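The Long Glaze
Dela Dankwa's ash-glazed jars come to Drollwood

June 11, 2023

The first jar in the exhibition is also the plainest. It stands on a low plinth inside the door of the Drollwood gallery, knee high, with a short neck and a shoulder the color of weak tea. Down one side the glaze has run in streaks and stopped just above the foot. Dela Dankwa made it in her second year at the Omden pottery, and she has kept it in her kitchen ever since, mostly with umbrellas in it.

"I didn't want it in the show," she says. "The lid never fit. But Drollwood asked for early work, and I don't have much early work left."

The exhibition covers 20 years of Dankwa's stoneware and runs through the end of August. It fills both floors. Downstairs are the storage jars and the large platters, and upstairs are the tea bowls, test tiles and notebooks. The notebooks are open at pages of glaze recipes, many of them crossed out and rewritten in a different pen.

Learning at Omden

Dankwa came to clay late. She had trained as a bookkeeper and took an evening class at Omden in order to get out of the house in winter. Within a year she was working there three days a week, wedging clay and packing kilns for the potters who rented space. She was paid partly in firings.

The Omden pottery used a wood kiln with a long, low chamber, and a firing took 4 days. People worked in shifts and slept in a shed next to the wood stack. Dankwa usually took the shift before dawn. She learned to judge the fire by the sound of the draft and the color at the spy holes, and she wrote everything down, including who had been stoking and what kind of wood they had used.

Those records are the reason her glazes can be followed so closely in the show. A gray-green that appears on a bowl upstairs can be traced through nine versions to a platter on the ground floor. The changes are small. In one she washed the ash twice. In another she swapped the local clay for a finer one and lost most of the surface texture, which she then spent a winter trying to get back.

The Hlongwane jars

The best room is the back one downstairs, where the Hlongwane jars are shown together for the first time. They are named for the farm that supplied the ash, all of it from pruned fruit wood. Dankwa made 100 of them in a single long season and sold most straight from the shelf. The gallery has borrowed a good number back from their owners, and a few show their age. One has a chipped rim. Another has a dark ring inside from years of holding cooking oil.

They are heavy, useful pots. The handles are set low so that the weight sits over the hands, and the throwing rings have been left alone. Where the ash was thick it has pooled into glassy drops at the shoulder. Where it was thin the clay shows through, rusty and dry to the touch. Visitors are allowed to handle two of the jars, kept on a bench by the window, and it is worth doing.
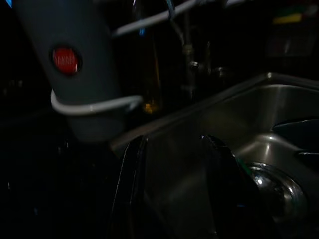 At Mekico

Dankwa now works at Mekico, a shared studio with a gas kiln, and the last section of the show is given to pots made there. They are cleaner than the Omden pieces and the colors are more even. Some of her older customers have told her they miss the wood firing. She misses it too, she says, apart from the shifts.

The tea bowls from this period are the strongest of the new work. They are small, with a narrow foot and a white slip brushed on quickly under a clear ash glaze. The platters are less sure of themselves. Several have wide painted borders that compete with the glaze, and the plain ones hanging beside them look better.

She is already back at the test tiles. A tray of them sits in the final case upstairs, each with a number scratched in the back, and the notebook next to it has only its first few pages filled.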